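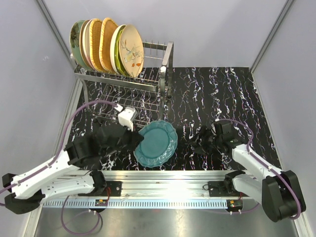
Funded projects: progress reports

Erimbridge Listening and Viewing Panel
Second progress report to the Drenolgate Fund
Prepared by Eirini Triantafyllou, panel manager

Dear Mehwish and colleagues,

Thank you for your patience over this report, which I had hoped to send before the end of March and which has kept growing as more of the results came in. I was so pleased to have your notes on the first one, and I have tried to answer your questions as I go along.

You will remember that the grant was given so that we could find out what people in Erimbridge and the villages round it watch and listen to at home, with the smaller local stations given the same care as the big national ones. The national surveys do have a few homes in our area, but too few for a station like Mengal Radio to learn anything from them, and it has been selling its advertising on guesswork and goodwill for years.

Recruitment

Our target was a panel of 2000 people, and I am very happy to say that 2356 have now signed up and filled in the joining form. The letters did better than the phone calls, as Rizwan Rizvi said they would (he has been kind enough not to mention it more than once a week). We are still short of people under 25 and of households where the main language is one other than English. Manee Wongsuwan has been working on the second of these with the Thai and Polish community groups, and has had the diary translated into both languages. The younger people are proving harder. They are perfectly willing to join, and then the diary sits untouched, so we are trying a version for the phone that asks one short question in the evening.

The diaries

The first full wave ran for four weeks. Most people kept the diary up well for the first fortnight and then began to leave gaps, mainly at breakfast time, when the radio is on and everybody is looking for their shoes. That is a nuisance for us, as breakfast is when the local stations expect their largest audience. Remigiusz Ziółkowski has compared the diaries with the small meters we placed in 197 homes, and he finds that the paper diaries miss a fair amount of listening before nine in the morning and slightly overstate the evening news. He is now working out a correction, and he would like another wave of figures behind him before we publish anything that leans on it. I think he is right to be careful, though I know it puts back the date we gave you.

Work with the stations

We held a morning for the stations and their advertisers, with rather more cake than the budget line strictly allowed for, and Manee took them through the early results. The question that came up again and again was whether a listener who has the station on in the kitchen all day should count for the same as one who sits down for a single programme. We had a good long talk about it and settled on reporting both reach and hours, side by side. Geltov, who supply the meters, sent us a replacement batch after the trouble with the batteries in the winter, and made no charge for it.

Spending

We are within budget overall. Postage has come in higher than planned and travel lower, and I should like your agreement to move £2000 from one to the other. The full sheet is attached to the covering email.

Next steps

The second wave of diaries goes out next month, with the breakfast page moved to the front and printed in larger type. Rizwan will go on recruiting younger members, and Remigiusz hopes to have his correction ready for you to look over with the next report. If any of you would care to visit while the wave is running we would be delighted – mornings are best, and please let Manee know beforehand so that she can book the parking.

With warm thanks from all of us,
Eirini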